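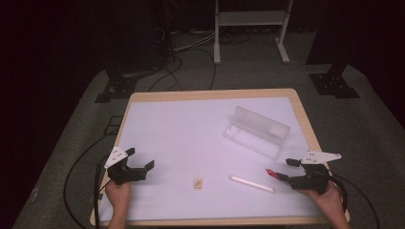 Ikitz Robotics Club, members' mailing list

Print this page | E-mail to a friend

From: Agata Costa
Date: Dec 17, 2021
Subject: Re: Open day, the pencil case table

Remo Monti wrote:
> I missed the open day and only heard bits of it. What did you have
> people do with the grippers? Ilaria Longo said there was a line.
> And is it worth doing again in June?

There was a line for most of the afternoon. We let people in 12 at a time, which was too many for the room. I would go with 9 next time.

The job was packing a pencil case. You hold a gripper in each hand, and the clear plastic case sits open on the table with the small things lying on the sheet to the left of it: the white stick, the little red piece, the beige block. You put them in the case and close the lid. Ubaldo did it once for each group and then handed over.

Most visitors went for the block first. The white stick gave them more trouble, as it is thin and they tended to come at it from too high. Kids were more patient with it than their parents. The lid takes both hands and we should have said so at the start.

Two things to fix. The cables on the carpet need to be taped down on both sides of the table. And the talk ran long, so people at the back wandered off to the Flindera stand.

I'd do it again in June, with a second table if Gakside will lend us one.

Agata

Shared 50 times | 2 comments

Ilaria Palumbo
My son got the lid shut on his third try and talked about it all the way home. Please do have a second table.

Ubaldo Sorrentino
I have tape. Agree on shortening the talk.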